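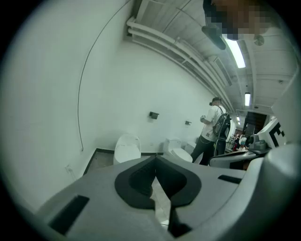 Hưng Hồ thinks a bathroom is a better test than a kitchen. Kitchens get all the attention, he told the group at Bovora's open day, and a toilet lid has to be lifted in every house in the country.

The company had a row of white toilets set against the back wall of its hall. People do the jobs first, with grippers held in the hand, and the recordings go to Ploller, the software that will run the arm. By the morning of the visit there were 2,052 recordings on the server. Hồ wants 900 more before June.

Visitors could try a gripper for 10 minutes each. It is heavier than you expect, and my wrist was sore on the drive home. The arm itself, called Frota, ran twice after lunch. It closed the lid the first time and stopped short the second. An engineer restarted it and went on taking questions about price. Bovora has not set one.

Last updated Monday, March 17, 2025

10 shares | 2 comments

Marge T.: Will it clean behind the bowl? That's the part I can't reach.

dale_r: We went too. Parking was bad but my son liked the arm.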